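Rirnton Publishes Setup and Care Procedure for the Arulora Two-Arm Kitchen Cell

Gripper alignment, camera mounting checks and fault recovery now covered in one document for all simulation users

OVSKA, 19/10/2025 – Rirnton today released the full setup and care procedure for Arulora, its simulated two-arm robot cell. The procedure replaces the separate setup notes that were issued with the first version of the cell in February. It is available at no charge to every laboratory and training center that holds an Arulora license.

Arulora places a white-bodied robot with two arms and two grippers in a furnished kitchen. The cell runs entirely in software, but it has to be set up and maintained much as a physical cell would be. Joint limits drift out of agreement with the controller after updates, camera mounts are moved and not returned, and grippers that were closed at the end of one session may start the next in the wrong state. Rirnton's support desk handled 90 requests on these subjects under the earlier notes, and 69 of them concerned the starting position of the arms or the placement of a camera.

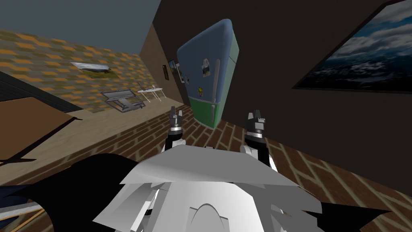
The new procedure begins with the starting position. Operators load the kitchen, bring both arms forward, open both grippers and leave them empty. The controller then holds this position for 30 seconds while joint readings are compared with the stored values. A cell that fails the comparison is not released for work until the arm in question has been re-zeroed, one joint at a time, beginning at the shoulder.

A second section deals with the wrist views. Each wrist camera must be checked with the gripper open, and both fingers must be visible from base to tip. If one finger is missing from the view, the mount offset is to be reset to the factory value before any other correction is tried. Operators are asked not to adjust the lens settings to make up for a mount that is out of place.

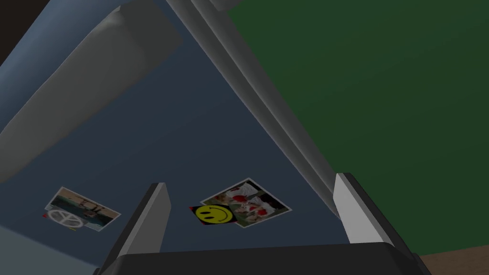 Wrist view in the Arulora kitchen, with the gripper fingers apart and two photographs on the blue surface beyond.

The body view has its own check. It is a wide, tilted view, and earlier notes left operators uncertain as to how much of the torso should appear in it. Under the new procedure the white front panels and both grippers must be visible together. The tilt is part of the standard configuration and should not be corrected. 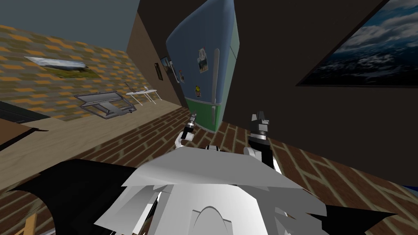
Rirnton has also revised the approach rules for the refrigerator, the largest fixture in the room and the one most often involved in contact faults. Arms are to be brought toward the doors at reduced speed, one at a time, with the second arm held clear. Following a contact fault, the operator stops the session, saves the log, opens the gripper and backs the arm away along the path it came in on. Restarting the session without saving the log removes the joint record, and the support desk cannot trace a fault without it.
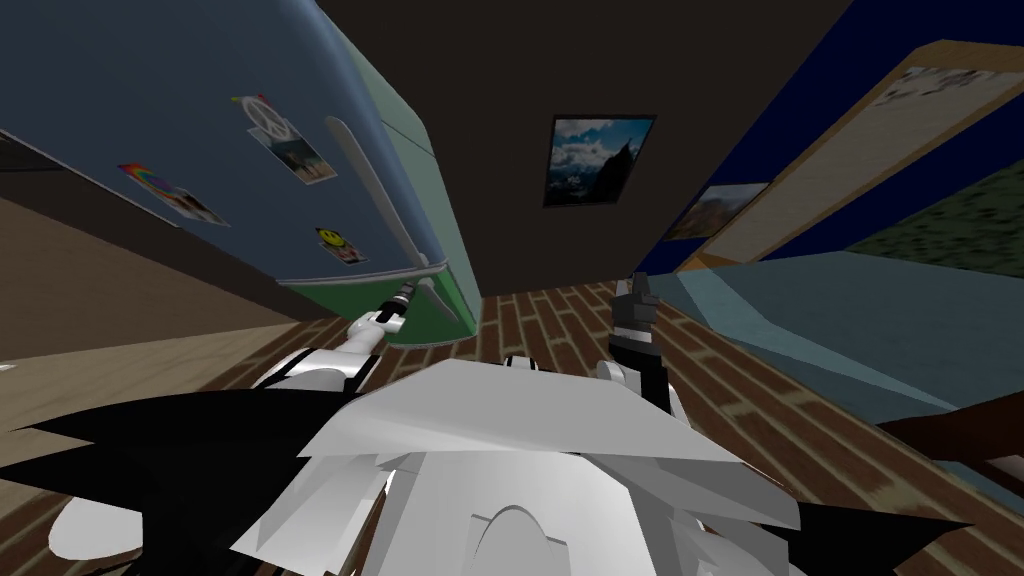
The procedure was tested at the Serrano training center, where instructors ran 100 consecutive starts under the new rules. Comments from the center led to two changes before release – a shorter checklist for daily use, and a separate page on re-zeroing the forearm joints. The daily checklist fits on one sheet and may be copied without permission.

License holders will find the procedure in the documents folder of their Arulora account. The earlier notes will remain available until February, after which support requests should refer to the section numbers in the new document. Sites that have changed the gripper model or added cameras of their own should contact the support desk before applying the stored joint values.

About Rirnton
Rirnton develops simulated robot cells and maintenance training materials for laboratories, technical schools and manufacturers. The company is based in Ovska and operates a training center in Serrano.

Media and support inquiries may be sent through the contact form on the Rirnton website.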